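Bench log, Tuesday, November

Fault: intermittent loss of cable grip on the plug/unplug task, hand-held grippers. Second entry on this. The first one blamed the operator and I no longer think that is right.

Task as set: white charging cable, black phone, two grippers. Pads are the yellow ones throughout.

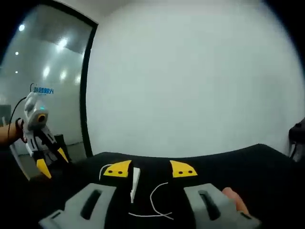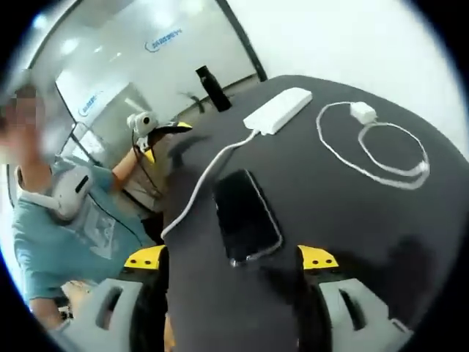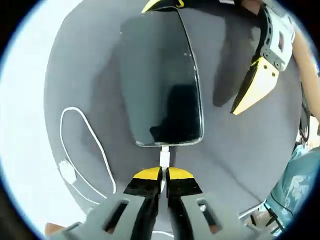
Symptom is the same as last week. The logged finger gap reads closed on the cable, then opens a little during the pull with no change at the handle. Cable slides through the pads and the connector stays in the port. Of 294 pulls in the log, 20 show it. All 20 are from the right-hand unit. Left unit clean.

Checked so far:
Pad screws, right unit. One turned a little under the driver. Retightened, fault came back after lunch.
Pad faces wiped with alcohol. No change.
Swapped pads left to right. Fault stayed with the unit, so the pads are cleared.
Zero offset on the gap reading. Within tolerance at start of shift, drifted by the end.

Abelardo Espinoza thinks the linkage pivot is worn and the fingers spread under side load. The Bronix drawing calls for a pivot check every 1,000 cycles and I can't find a record of one for this unit. It came over from Skiltville with no sheet. I have started one.

Safety note, separate. On one slip the free end of the cable whipped back and the phone went over the table edge. Screen survived. Until this is closed: pull along the axis of the port, no sideways levering, keep the other hand's fingers out from behind the plug. Stop the run at the first slip and write down the time.

To do: strip the right unit, measure pivot play, compare with the left. Ask Egilsson for two spare pins. Mark the 20 slipped pulls in the Grusulach folder as bad but do not delete them. Recheck zero after 70 pulls instead of at end of shift.

Right unit tagged out at 4:40, on the shelf.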